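Stories > Short Fiction > Shearer Street

Home Archive Authors Submit Contact

Two Bowls

The apartment at 416 Hevel Court had to be empty by March 30, 2019. Lempi Miettinen had put off her mother's kitchen until the end.

She put everything on the table first. Her brother wanted it all to go in one box to the thrift store. He had paid 50 dollars for the van and kept checking his phone.

"Pick something," he said. "One thing."

"I'm picking," she said.

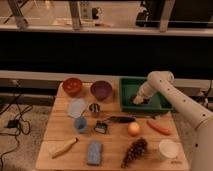 The table, with the red and purple bowls at the back.

She left the bowls for last. The red one had been for soup. The purple one was for when her father came home late and ate by himself. She remembered the sound of his spoon in it.

The striped cup was from the year they lived in Hindness. The light blue one she didn't know at all. Her mother must have bought it after 2000, when both children were gone and she could choose her own cups.

"Who drank out of this?" Lempi asked.

Her brother looked up. "She did, I guess."

Lempi wrapped the blue cup in a dish towel and put it in her coat pocket. She told him he could take the bowls. He stood there a minute with the red one in his hands, then carried it down to the van and set it on the front seat.

Comments (3)

marnie_k: I thought she would keep the purple bowl. Glad I was wrong.

Tov: Is Hindness a real town?

oldpaperbacks: The brother got to me more than she did. My sister and I did this last spring.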